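Budget season again, so quick post while the quotes are still open on my other screen. Numbers due February 10, 2025 and I'm behind.

We want a second arm cell. Same jobs as now, block pushing and sorting by color, just more of it.
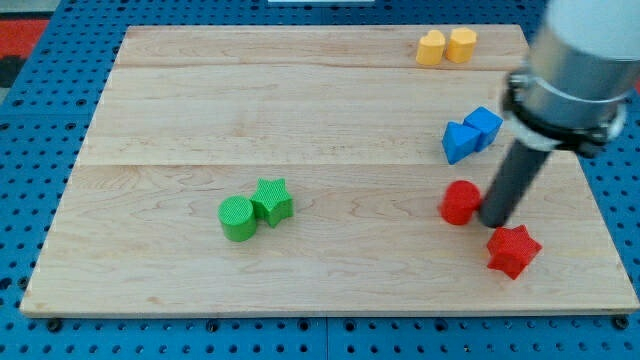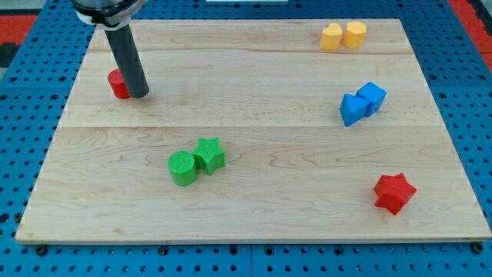 Red, yellow, blue and green blocks on the maple board.

Posted by the lab manager, Mivach

OK so. The arm itself is the easy line. Tresau quoted, Nutsugah quoted, not far apart. Tresau wants 8 weeks, Nutsugah says 3 but won't put it in writing.

What I missed last time was everything under the arm. Perforated table, bolts, clamp ring, a board that stays flat. Spent a month borrowing fasteners from the other bench. This time there's $1,000 set aside for mounting stuff and no one is alowed to touch it.

End tools – plain rod again. Cheap, easy to swap. Ordering 2. Grippers can wait for the next round.

Blocks: one more full set, same shapes, same colors. Don't let anyone talk you into "close enough" red.

Software is the Maltulix license, renews in March, and I still dont know if a second arm counts as a second seat. Emailed them. Twice.

Also need floor space, power, and somewhere to put the crate. Will update when the Nutsugah people call back.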